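Before you start, switch everything off at the wall and give it a few minutes. I wrote this section for the Zisovby room kit after setting up my third one, so it's mostly the bits I kept having to look up.

4. Cleaning and care

You'll want two microfibre cloths, a cup of plain water and a soft brush. Don't use kitchen spray! It strips the coating and Sterkeson won't replace a panel for that (I asked).
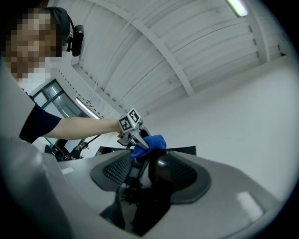
4.1 Seats and headrests

1. Brush the crumbs out of the seams first.
2. Dampen one cloth, wring it out hard and wipe from the top down.
3. Go over it again with the other cloth and leave it for 18 minutes before anyone leans back.

Note: mesh is fussier than it looks, so brush it lightly and don't scrub. I pulled a thread on one of mine and it still annoys me.

4.2 Screens

1. Wait until the screen has cooled.
2. Fold the cloth into a pad and wipe in one direction, starting with the top corner.
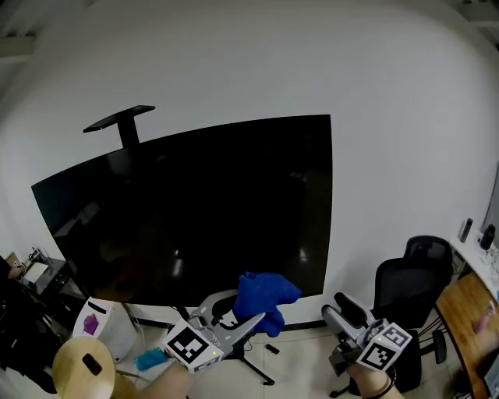 3. For greasy marks, breathe on the spot and wipe again. I know it sounds daft, but it's kinder than anything in a bottle.
4. Check the vents at the back and brush off any fluff.

Caution: never spray liquid straight on to a screen. It runs down into the bottom edge and stays there.

The Atham wipes (part 309) are fine as well, though a tub of 200 dries out quickly once it's open, so press the lid down properly.
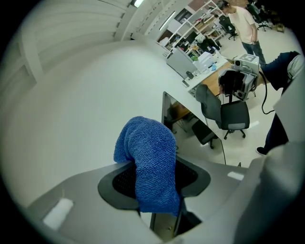 4.3 Looking after the cloths

1. Wash them on their own at a low heat, with no softener.
2. Dry them flat or on a line.
3. Shake them out before they go back in the bag. Grit is what scratches things, and it loves to hide in the loops.

Mine have had more than 148 washes and they're still going, which I'm a bit proud of. If yours start leaving streaks, try one wash with half the usual powder before you buy new ones.

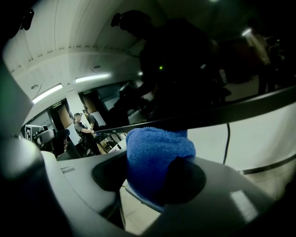 Graciela Acuña: I'd add that the softener warning goes for tumble dryer sheets too. I ruined a whole set that way in January and had to rewash the lot twice before they'd pick up any dust.

Good point, and I've put it on the checklist in section 5.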